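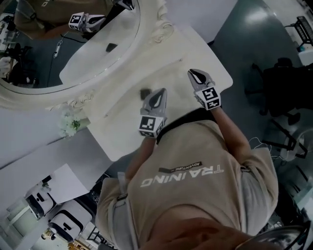

At the white table.

The Warnasard ferry left at two in the afternoon and Catalina Rivadeneira missed it by the length of the parking lot. The man in the ticket booth told her the next one was on Sunday. He said it the way people give the time.

She walked back up the hill to the Gatchalian house, where she had turned in her key that morning. Samira Akl was on the porch shelling beans into a pot.

"You missed it," Samira said.

"The bus was late."

"The bus is always late. I put you back in the same room. I haven't changed the sheets."

Catalina went up and set her bag on the bed. She had come to Warnasard to sell her mother's boat, and the boat was sold. The buyer had paid her 1,047 dollars, an odd amount, arrived at after he took off money for the pump, the cover, and a cracked seat. The bills were in an envelope inside her coat. She took them out, looked at them, and put them back.

At supper there were beans and bread. Samira asked what the boat had been called.

"Zosonura."

"I remember that boat. It was green."

"It was blue. My mother painted it blue the year I was born."

"It was green before that," Samira said. "She bought it from my uncle. He ran it out to Zotwood for the mail, 19 years. He cried when she painted it."

Catalina had not known there was an uncle. Her mother had always said the boat came with the dock. She asked what he had been like, and Samira thought for a while and said he was cheap and a good swimmer.

"Did they get along? He and my mother?"

"They ate supper here for more than 30 years. That chair and that one. I don't know if I'd call it getting along. They mostly talked about the weather and what things cost."

"She never mentioned him."

"Well," Samira said. She got up and put the kettle on.

In the morning Catalina walked down to the dock. The new owner was already there with a scraper and a bucket. He had the boat up on blocks and had started at the bow. He nodded at her and went on working. Where the blue had come away there was a strip of green as wide as her hand, and some gray under that.

"What color are you going to paint it?" she asked.

"White, probably. White's cheapest."

She asked if he had another scraper. He pointed at the bucket with his foot. She took off her coat, folded it with the envelope on the inside, and started at the stern.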